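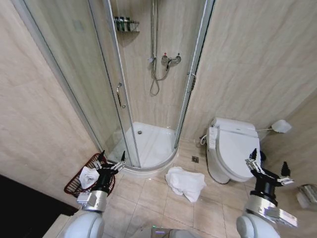 The two-armed platform at work in the tiled bathroom at Vorkeck's Prekside site, with one towel still on the floor.

A bathroom is a hard room for a robot

By the technology desk
November

The test apartment at Prekside is on the second floor, at the end of a corridor that also serves the machine shop. Vorkeck opened it to visitors on a Saturday, in groups small enough to stand in the hallway without blocking the door. The kitchen and bedroom were on the schedule. Most of the technical questions came up in the bathroom.

The task was laundry pickup. A crumpled white towel lay on the tile between the shower tray and the toilet, and a red wire-mesh basket stood on the left with a white cloth in it. The robot, a two-armed unit that Vorkeck calls Majali, had to get the towel off the floor and into the basket without touching the glass.

Each arm ends in a black gripper with a silver wrist behind it. Gripper force is limited in software, and the limit is lower in this room than in the others. The engineers gave two reasons. Towels do not need much force, and the curved shower enclosure takes up a large share of the space the arms would otherwise swing through.

Clear glass is the main perception problem. A depth sensor tends to read through it to the wall behind, so the planner may treat a solid panel as free space. Vorkeck handles this with a stored model of the enclosure, aligned to the metal framing at the start of each session. If the alignment error is too large, the arms will not move. This happened once during our visit, and the restart took several minutes.

Chrome causes a related fault. The slide rail, the hose and the door handle all throw reflections that shift as the head moves, and the depth data near them is noisy. The software discards those points and relies on the color image. On beige marble-patterned tile, a white towel separates well enough. The engineers said a beige one does worse, and they had no fix to show.

The towel itself is treated as a shape with no fixed form. The planner looks for a raised fold, closes on it, lifts a short distance and checks whether the load on the wrist has changed. A failed check sends it back to look for another fold. Before the open day the team logged 156 pickup attempts in this room and sorted the failures by cause. The largest group was grasps that caught only a thin edge of cloth. The failure rate was not given out.

Speed is modest. A full cycle, from first look to release over the basket, is budgeted at roughly 20 seconds, and longer if a second grasp is needed.

Motion planning runs on Stenlow, the company's in-house software package, which is shared with its warehouse arms. The bathroom settings are kept in a separate file: slower joint speeds, wider margins at the glass, and a no-go zone over the toilet and the electronic bidet seat. A visitor asked if the zone could be removed to allow cleaning tasks. The answer was that cleaning is a separate project with a different gripper.

Vorkeck plans to repeat the session in the spring, with colored towels and the shower door open.

Last updated: November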